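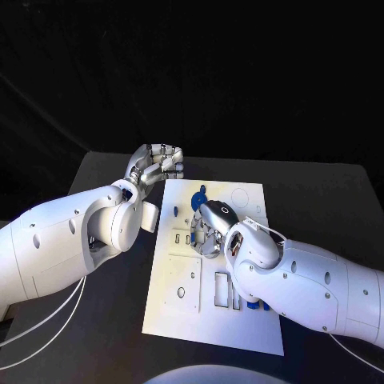 **Plirkitau** is a control and planning package for two-armed robots that fit small parts into boards and plates. It was written at the Beddoe laboratory in Plorkmont, where Csenge Győri led the work on its planner. The name covers both the planner and the tools used to replay a run.

## Perception

The software compares each camera view with a stored map of the board. Outlines, slots and holes are kept as fixed targets, and loose parts are matched to them by shape and size. The map is redrawn after every placement. A part that covers its own outline is hard to tell from one lying beside it - the replay tool marks such cases for a person to check.

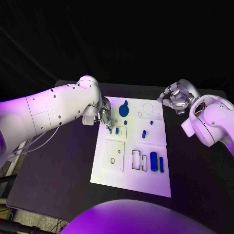
## Planning and control

Each arm has its own queue of moves. The planner assigns a part to the nearer hand and holds the other clear of the board until its turn comes. Joint targets are sent 400 times a second. Near a slot the controller changes from position control to a softer force mode, and if a peg stays tilted after six tries the arm lifts it and asks for a new view.

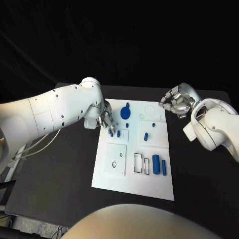 *Left hand at a small blue peg, with the right hand held above the board.*

## Tooling

Runs are stored in the Grellis log format, which keeps joint angles, camera images and planner decisions on one clock. The test suite holds 149 recorded runs and takes 20 minutes to replay. Early versions stored images separately, and those logs must be converted before they can be opened.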